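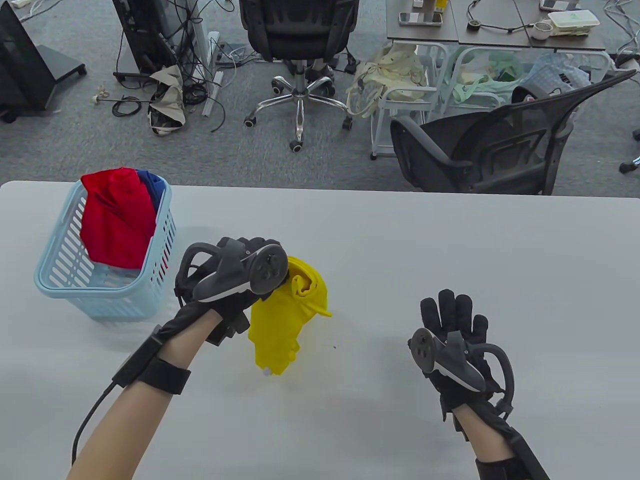 Sorting by fabric weight cuts my folding time more than any folding method I have tried. Thin cotton goes first, heavy knits last, and nothing gets smoothed until it is off the pile. A crumpled piece, like the yellow one being lifted off the white table, opens faster if you pinch it high and let it hang before laying it flat. I keep the basket on the left, as with the light blue one there, and stack finished items on the right. Shirts get three folds, towels two. Next post: drawer depth and why 10 inches is too much.

Last updated: 7 March 2023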